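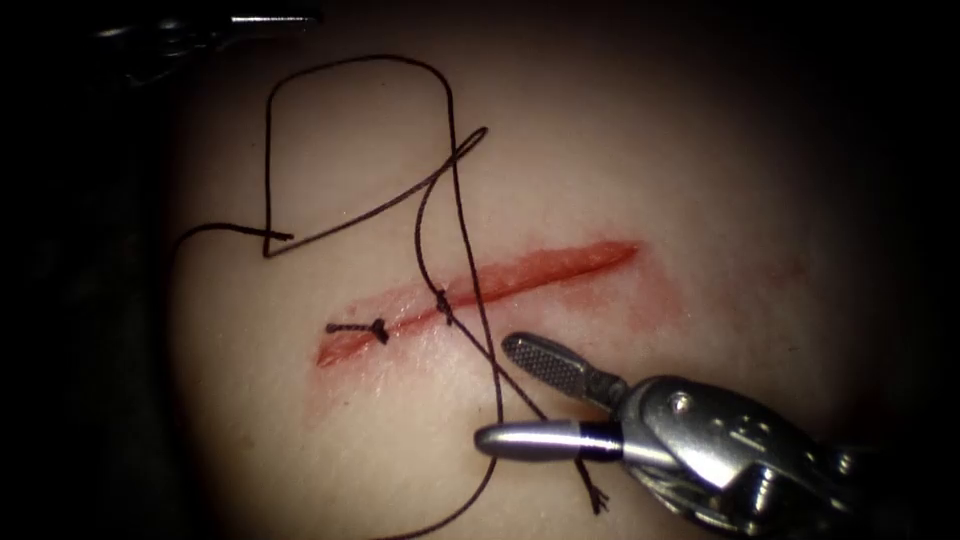 ## Übungsnähte: Stand der Pads, Fadenlängen, neue Termine

Seit Dezember üben wir in Lunen die Einzelknopfnaht auf den neuen hellen Hautpads. Inzwischen haben alle Gruppen damit gearbeitet, und es sind genug Fragen zusammengekommen, um sie einmal gesammelt zu beantworten. Die meisten betreffen den Faden, einige die Pads selbst und zwei die Frage, wer eigentlich bestellt. Letzteres steht unten.

### Der erste Stich sitzt, der zweite wird schwierig

Bei der Einzelknopfnaht wird jeder Stich für sich gesetzt, geknüpft und abgeschnitten. Am linken Ende eines geraden Schnitts geht das meist ohne Probleme: quer zur Wunde einstechen, Knoten knapp neben den Wundrand legen, Enden kürzen. Beim zweiten Stich liegt dann oft noch der ganze lange Faden auf dem Pad, und zwar genau dort, wo das Instrument als Nächstes hin muss. Er legt sich in großen Bögen über die Fläche, läuft unter den Backen durch und wird im ungünstigen Moment mitgegriffen.

Wir empfehlen deshalb, vor jedem Knoten den langen Teil auf eine Seite zu führen und dort zu lassen. Welche Seite, ist gleich. Wer Rechtshänder ist, legt ihn meistens nach links oben. Das freie Ende soll sichtbar bleiben, und zwar auf der hellen Fläche. Am Rand des Pads, wo es dunkel wird, findet man einen schwarzen Faden nur schwer wieder.

Zur Lage des Knotens: Er gehört neben den Schnitt. Sitzt er direkt auf dem Wundrand, lässt er sich mit leichtem Zug zur Seite bringen, solange die Enden noch lang sind. Nach dem Abschneiden geht das kaum noch. In den Übungsbögen steht dazu eine eigene Zeile, die gern übersprungen wird.

### Fadenspannung

Aldo Marino hat in seinen Gruppen darauf geachtet, an welcher Stelle die Schlingen verloren gehen. Sein Eindruck: fast immer zwischen dem ersten und dem zweiten Halbschlag. Der erste liegt, man greift um, der Zug lässt nach, und die Schlinge öffnet sich wieder. Auf den alten, stumpferen Pads fiel das weniger auf, weil das Material den Faden etwas festhielt. Auf den neuen rutscht er.

Zwei Dinge helfen. Zum einen der doppelt gelegte erste Schlag, der sich weniger leicht löst. Zum anderen ein gleichmäßiger Zug flach über die Oberfläche, in beide Richtungen quer zum Schnitt. Wer nach oben zieht, hebt den Wundrand mit an und bekommt am Ende einen Knoten, der zwar fest ist, unter dem sich aber die Kanten einrollen.

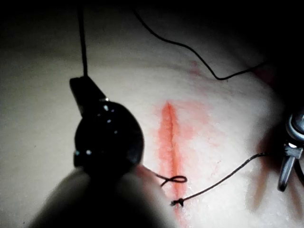
*Eine kleine offene Schlinge liegt am roten Schnitt, ein zweiter Fadenbogen verläuft über dem Pad.*

Eine offene Schlinge ist kein Grund, den Stich herauszunehmen. Sie lässt sich zuziehen, wenn man vorher klärt, welches der Enden zum Stich gehört und welches der Rest ist. Oisín Ó Riain lässt seine Leute das vor dem Ziehen laut sagen. Es kostet ein paar Sekunden und hat sich in seinen Gruppen so bewährt, dass wir es jetzt überall so machen wollen.

Für die Fadenlänge gilt weiterhin: lieber zu kurz anfangen. Ein langer Faden reicht für mehr Stiche, braucht aber bei jedem einzelnen mehr Platz und mehr Wege. Für den Anfang genügt eine Länge, mit der man zwei oder drei Einzelknopfnähte schafft. Wer sicher knüpft, kann danach verlängern. Bitte die Reste nicht auf dem Pad liegen lassen, auch die kurzen nicht. Abgeschnittene Stücke geraten sonst in den nächsten Knoten, und man sucht eine Weile, warum er sich nicht schließen will.

### Pflege der Pads

Die Pads von Merkton werden nach jeder Übung abgewischt. Rote Spuren rund um die Schnitte bleiben trotzdem zurück, das ist in Ordnung und beeinträchtigt das Üben nicht. Wichtiger ist der Zustand der Oberfläche. Wo sie aufgeraut ist, reißen die Stichkanäle früher aus, und dann hält auch eine sauber gesetzte Naht nicht.

Ein Pad wird ausgemustert, wenn einer dieser Punkte zutrifft:

- Die Stichkanäle reichen bis in den Schnitt hinein und geben bei normalem Zug nach.
- Die Wundränder liegen ohne Faden nicht mehr auf gleicher Höhe.
- Zwischen zwei alten Schnitten ist kein Platz mehr für einen neuen Stich.
- Die Oberfläche klebt auch nach dem Reinigen.

Verfärbungen allein reichen nicht. Im Winter sind einige Pads weggeworfen worden, die noch gut zu gebrauchen waren. Wer unsicher ist, legt das Stück in die graue Kiste neben dem Waschbecken, dort wird einmal in der Woche nachgesehen.

Gelagert werden die Pads flach und einzeln. Mehrere übereinander drücken sich Falten ein, die tagelang bleiben. Wer auf weichem, gefaltetem Material üben möchte, nimmt die dafür vorgesehenen Stücke aus dem unteren Fach. 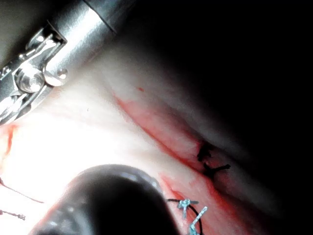 *Weiche Oberfläche mit feinen Falten, roten Schnitten und geknüpften Nähten.*

Das gefaltete Material verlangt etwas anderes als das glatte Pad. Die Ränder weichen aus, der Stich wird leicht zu flach, und bei kräftigem Licht verschwindet die Struktur in einem hellen Fleck. Dann sieht man die Falten nur noch am Rand. Bitte vor dem ersten Stich die Lampe so drehen, dass der Bereich um den Schnitt ohne Blendung zu erkennen ist. Die Lampen an den hinteren Plätzen lassen sich außerdem dimmen, der Regler sitzt auf der Rückseite und wird leicht übersehen.

Auf diesem Material zuerst mit etwas größerem Abstand zum Wundrand stechen. Wenn die Ränder gut aneinanderliegen, kann der Abstand kleiner werden. Umgekehrt zu beginnen hat in den letzten Wochen viele ausgerissene Stiche gebracht.

### Nadel fassen

Hier gab es die meisten Nachfragen. Die gebogene Nadel wird quer zu den Backen gefasst, etwas hinter der Mitte, von der Spitze aus gesehen. Zu weit vorn gefasst, bleibt nicht genug Länge, um durch beide Ränder zu kommen. Zu weit hinten, am Fadenansatz, verbiegt sie sich oder dreht weg.

Die Spitze setzt senkrecht auf. Danach folgt die Bewegung der Krümmung der Nadel, also eine Drehung und kein Schieben. Geschobene Nadeln erkennt man am Pad: Der Einstich zieht sich zu einem kurzen Schlitz, und das Material wölbt sich vor der Spitze auf. Auf der Gegenseite soll die Nadel im selben Abstand zum Schnitt herauskommen, in dem sie hineingegangen ist.
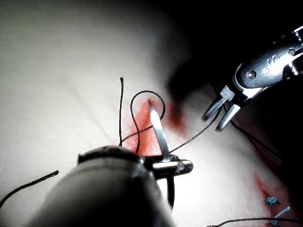 Bevor gestochen wird, lohnt ein Blick auf den Faden. Liegt eine Schlinge um die Nadelspitze, wird sie beim Durchziehen zum Knoten an einer Stelle, an der man ihn nicht haben will. Zurücknehmen, Faden abstreifen, neu ansetzen. Das gilt auch für kurze steife Enden von früheren Stichen, die nach oben stehen: Sie verfangen sich gern und lassen sich vorher abschneiden.

Gebrauchte Nadeln kommen nach der Übung in den Behälter am Platz und werden vorher auf Vollständigkeit geprüft. Verbogene bitte nicht zurückbiegen. Sie halten die Form nicht und brechen irgendwann.

### Bestand und Bestellung

Zurzeit liegen 352 Fadenpackungen im Schrank. Für die laufenden Kurse reicht das, für den Sommer nicht. Bestellt wird künftig nur noch über Prendeo, und zwar durch Oisín. Einzelbestellungen aus den Gruppen heraus haben im Winter dazu geführt, dass wir drei verschiedene Stärken in derselben Schublade hatten - das wollen wir nicht noch einmal sortieren. Für Pads und Fäden zusammen stehen bis Jahresende 2.000 Euro zur Verfügung.

Wer eine andere Fadenstärke ausprobieren möchte, schreibt das bitte in die Liste an der Schranktür, mit Gruppe und ungefährem Bedarf. Der Vorschlag, auf farbigen Faden umzusteigen, liegt vor. Aldo ist dafür, weil man Schlingen auf hellem Grund besser unterscheiden kann, wenn die beiden Enden verschiedene Farben haben. Oisín möchte beim schwarzen bleiben und farbigen nur für die Knotenübungen nehmen. Entschieden ist noch nichts.

### Termine

Der nächste offene Übungsnachmittag ist am Dienstag, 14. April 2026, im Raum Madigan. Beginn ist um 17 Uhr. Es gibt 4 Plätze, die jeweils zu zweit genutzt werden können. Geübt wird die Einzelknopfnaht auf glattem Pad, wer damit durch ist, wechselt auf das gefaltete Material.

Mitzubringen ist der Übungsbogen. Pads, Nadeln und Faden liegen bereit. Wer Knoten zu Hause üben möchte, kann sich am Ende Fadenreste mitnehmen, Nadeln bleiben im Raum. Anmeldung wie immer über die Liste im Flur oder direkt bei Aldo Marino. Absagen bitte ebenfalls dort eintragen, damit jemand nachrücken kann.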